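Tuvness opens bookings for its two-armed picking robot

November 21, 2021

Small warehouses that have been curious about humanoid robots but could never stretch to buying one have a new option. Tuvness has opened bookings for Lurkum, a hire service that brings a two-armed robot, its software and a trainer to your own building for 9 weeks at a time. We have been following this one since the first trials in September, and it is lovely to see it out in the world!

The idea is simple enough. You pick a handful of jobs that your staff do by hand all day – taking goods off a shelf, moving them across to a box, putting them back – and the trainer spends the first fortnight teaching the robot to do them with your stock and your shelving. After that your own people can add new jobs from a tablet. Tuvness says the starter library already holds 117 ready-made moves, and customers can mix these with ones they record themselves.

What pleased us most was the attention paid to soft and awkward goods. Plenty of picking machines are happy with a neat carton and hopeless with anything that sags or bends. Lurkum comes with fingered hands on both arms, so it can reach in with one or hold an item between the two, and the hands can be swapped for simple grippers if your stock is all boxes.

Hire costs 1,638 euros a week, with delivery and the trainer included. Repairs are covered too, as long as nobody has taken the covers off. You will need a flat floor, an ordinary wall socket and enough room for the robot to turn with its arms out. Radwa Lamrani, who runs the bookings desk, told us that carpet is fine but that door sills still need a ramp.

There are a few gaps. The tablet menus come only in English and French for now, and the robot will not read barcodes until the next software update. Speed is modest as well, so a busy packing line would still leave it behind. For sorting returns or restocking during quiet hours, though, we think it could be a real help.

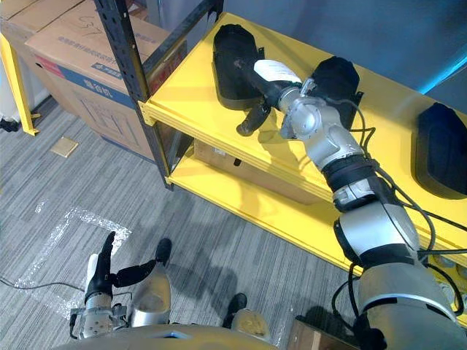
Reaching over a shelf, and two-handed work above a box.

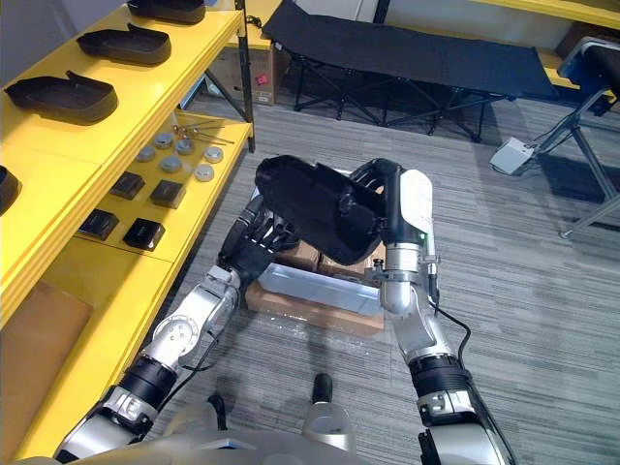
Hiyori Kikuchi writes that the price looks fair to her, but that 9 weeks is a long first booking for a small shop, and she would happily pay a bit more per week for a shorter trial. She also asks whether the moves you record stay with you when the robot goes back.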